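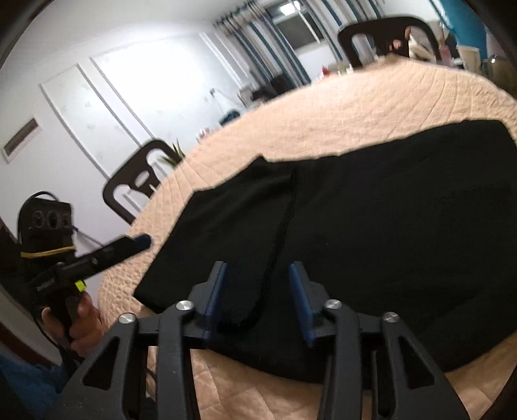
Software Engineer, Perception and Tooling (full time)

Besnard is hiring a software engineer to work on Godero, the toolchain we use to turn demonstrations recorded with hand-held grippers into training data for manipulation policies. You would join the data group, which is run by Verna Bellamy and sits between the people who record demonstrations in homes and the people who train the policies.

Most of our current work is on cloth: folding, flattening, turning right side out, and picking one item from a pile. Cloth is hard on the software. Dark fabric gives the tracker very little to hold on to, patterned surfaces give it too much, and both grippers pass in front of the cameras all the time. A large share of the job is making the pipeline hold up under those conditions.

What you will work on

Pose recovery. Each gripper's path through the room is rebuilt from its wide-angle video and inertial data. We have over 3,000 recorded demonstrations, and too many are thrown out because tracking is lost near bright windows or during fast wrist turns. You would own this module and the tests that go with it.

Two-handed alignment. When a person works with a gripper in each hand, both paths need to end up in the same map and on the same clock. The present method works well in large rooms and poorly at small tables.

Finger width. We read the opening of the fingers from the video by tracking the finger pads. The code needs to cope with worn pads, changing light and fabric covering part of a pad.

Review tools. Our reviewers use a browser tool called Duller to step through recordings, mark failed grasps and set start and end points. It is slow on long recordings, and the undo function has known bugs. Gaëtan Poulain wrote most of it and will hand it over to you during your first weeks.

Replay. Before a recording goes into a training set, its path is checked against the reach and joint limits of the arms we use. You would maintain this check and add collision tests for the table surface.

What we need from you

Solid Python and working C++. Experience with visual-inertial tracking, structure from motion or camera calibration, including fisheye lenses. Comfort with Linux, Git and reading logs from machines you can't get to in person. Enough JavaScript to fix a web tool, or willingness to learn it. You should be able to write a clear bug report and a short design note.

A degree is not required. If you have one, tell us what you built while getting it.

Useful but not required: ROS 2, time synchronization across devices, GPU video decoding, training or evaluating imitation learning policies.

Practical details

The position is permanent, with a start date in July. Work is on site for the first month, then up to half remote. You will need to take a turn recording demonstrations yourself, usually one morning every other week. Travel is rare. The compute cluster, named Zusis, has 64 GPUs shared between the data and policy groups, with a booking system.

How to apply

Send a resume and a link to, or a copy of, some code you wrote and would be willing to discuss. Cover letters are optional. Please put "Godero engineer" in the subject line and address the message to Verna Bellamy through the jobs form on our site. Applications close on 7th May.

The process is a phone call, a paid take-home task on a sample recording, and a day on site with the data group. Agencies, please do not contact us about this role.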